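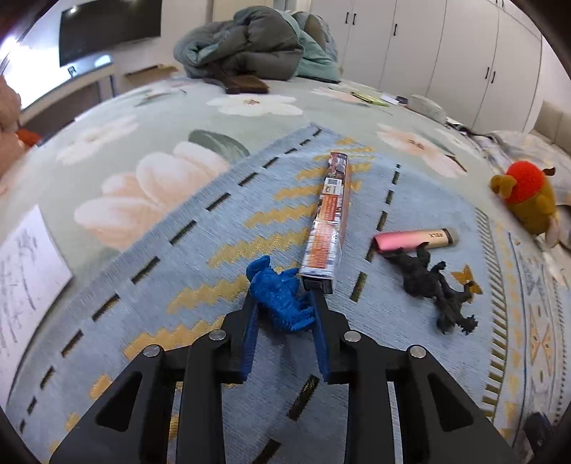 Inna Kuzmenko
Equipment and purchasing, Tistalix

Budget notes on hand-held grippers for home collection. Long thread. I've had four DMs with the same questions since January, so I'm putting my answers in one place.

1/ The line everyone asks about first is the gripper itself. We pay 575 a unit from Tondent, camera mount included, camera not included. Ask for the price both ways. Two of the quotes I got looked cheaper until I read which parts were left out.

2/ Blue figurine in the grip, two dark blue pads on the fingers. Those pads are the part to plan for. The linkage arms on our oldest unit are the original ones. The pads are on their third set.

3/ We replace pads every 30 hours of use. Derek Rudd wanted to stretch it to 60 and we tried it on one unit for a month. The grip got vague on shiny boxes and small molded toys, and people started squeezing harder to make up for it. Back to 30.

4/ So pads go in the budget as a running cost, the same as batteries and memory cards. Please don't put them under "repairs." I did that the first year and finance asked me why new equipment was breaking.

5/ Next, pins. Silver pivot pins at the joints, easy to see from the operator's side. They're a standard size on ours and we buy them by the bag from a hardware supplier. Check before you order. Hsieh sells a nice gripper with pins you can only get from Hsieh.

6/ I'm not knocking the Hsieh unit. Cyril Lambert likes it better than ours for long sessions. But a shipping delay on one pin means a gripper sitting in a drawer, and you have to count that as a cost somewhere.

7/ Objects. Everyone forgets to budget for objects.

8/ Our first plan assumed people would use whatever was in the home. That mostly works, and a bed with a patterned cloth on it and a few toys and a vape on top is a perfectly good place to work. But when we want the same item across several homes we have to buy it and mail it.

9/ I set aside 200 per home for that. It covers the items, a box to ship them in, and return postage. If it doesn't get spent it rolls to the next home.

10/ Mixed shapes matter more than price. A lumpy figurine tells you more about the fingers than another straight-sided carton does. A long narrow box is still worth having though, and so is anything slim that lies flat on cloth. Picking up flat things from fabric is where the finger tips get tested.

11/ On soft surfaces: if most of your work will be on beds and sofas, tell the vendor. I didn't. The first tips we bought were fine on a desk and kept catching in woven fabric. We swapped them for a rounder tip and that was a second order with a second shipping fee.

12/ Spares. For every five grippers in the field we hold one complete spare, plus loose arms. Barry Mapplebeck handles our shipping and he asked for the complete spare. A whole unit can go out the same afternoon. A bag of parts needs somebody on the other end who is willing to sit down with a screwdriver.

13/ Training time is money too. One paid hour per person before any collection counts. I put it in the equipment budget even though it's labor, so that when we add a gripper the hour gets added with it. Your finance people may want it elsewhere. Ask them early.

14/ Lease or buy? We bought. Rüdiger Teuber, who runs the Vera project, leased for his first round and was happy with it. He only needed the units for a short stretch and sent them all back. If your project has an end date, get a lease quote. If it doesn't, buy.

15/ Things I would not pay for again: hard carrying cases (padded mailers do fine), custom color on the arms (ours are black now, like everyone's), and the extended warranty. The warranty left out pads and pins, and those are the only things we have replaced.

16/ Things I would pay for again: a second charger per home, printed quick-start cards, and a bright label on each unit with its number and a phone number to call.

17/ Order of buying, if you're starting from zero. Get two units from two vendors. Use them in a real home for a few weeks. Keep a plain log of what wore out. Then place the big order. We skipped straight to the big order and it cost us the tips in post 11.

18/ My sheet has these rows, in case it helps: gripper, camera, mount (if separate), pads, pins, spare arms, complete spare, charger, memory cards, objects, outbound shipping, return shipping, training hour, and a line called "other" that I never let go to zero.

19/ Someone asked whether the pad color matters. Not to the grip, as far as I can tell. We stayed with dark blue so every set would match. Mixed sets got confusing when we were trying to work out which ones were due for a change.

20/ Next order goes in when the new budget is approved. I'm asking for more pads, the rounder tips from the start, and no cases. I'll add to this thread when I have the delivered price per unit with freight.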